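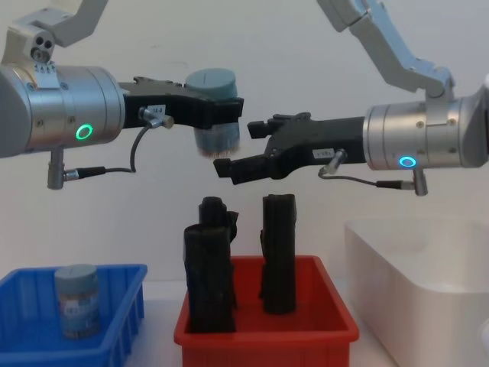
April, 4.20 pm

Second coat on the Nellholm wall unit, grey finish. Supplier says it hides joins on the pier panels. I can still find every one with a thumbnail, so no.

Shelf test: 20 kg on the middle shelf, sag 13 mm by lunch. Catalogue claims none. Moved the pins up one hole, same result. I don't believe the board is the thickness they quote, will put calipers on the offcut.

Tanivness hinges rated to 4000 cycles. Says who? Counter stopped at 1497 when the left door started to drop. Could be my screws. Redo with longer ones before anyone writes to Joltetetti about it.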